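Zindora Finger Set for two-arm benches
Soft-tip gripper fingers and strap kit, glassware version

I've been running the Zindora fingers on our pouring bench at the Rornport lab since September, and I like them enough that I offered to write up the setup notes for this page. The sheet in the box is fine on bolts and very thin on everything else, so most of what follows is what I wish I'd had on the first morning! 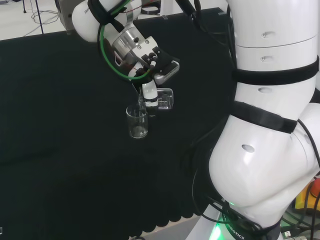 Words and setup notes: Anqi Yuan, Rornport

Start with the mounting block. Get both screws in by hand before you tighten either one, then go back and forth in small turns. I cranked the first one down hard and spent my lunch break wondering why the fingers closed crooked.

Next, the straps. Leave more slack at the wrist than looks tidy — the cable needs a generous loop so it can follow the joint all the way over. Move the arm by hand through the whole pour, slowly, and watch the loop the entire time. If it goes tight anywhere, undo the strap and feed some more through. Keep the emergency stop where you can slap it without leaning across the cable bundle.

I use a black cloth on the table. Clear glass is a pain for any camera, and the highlights show up much better against something dark and dull (our old white bench top was hopeless).

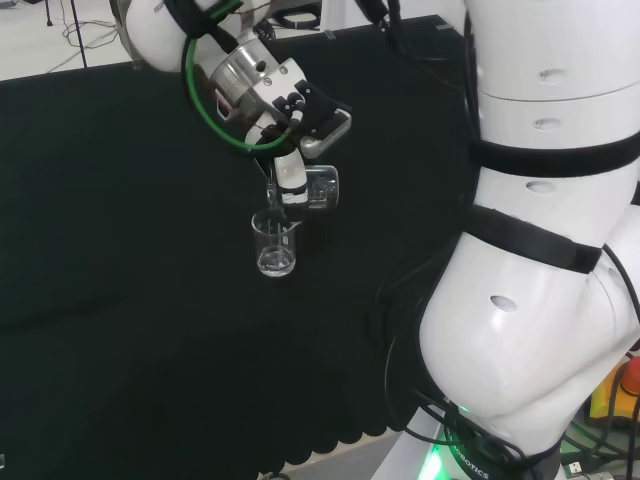
Tipping the small container over the beaker.

For pouring, slow down the last part of the tilt. Ismael Bragança set ours up with a pause just before the lip drops, and I've kept it in every program. Practice with plain water, please.

Upkeep is easy. I wipe the tips at the end of each run and look them over for nicks. The tips are rated for 2,000 grips, but with glass I check the closing force every 600 and write the number on the lid of the spares box. The block screws get a quarter-turn check at the same time. Don't use solvent on the tips. Ours went sticky and I had to order new ones — Ruoxi Cui in parts was very nice about it.
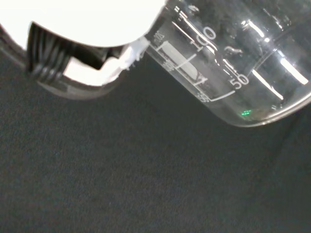

Can I change one fingertip and leave the other?
Change them as a pair. A new tip against a worn one closes off center, and you'll have to redo the grip position anyway.

Spare tips and straps are sold separately. The long strap is part 34 on the order sheet.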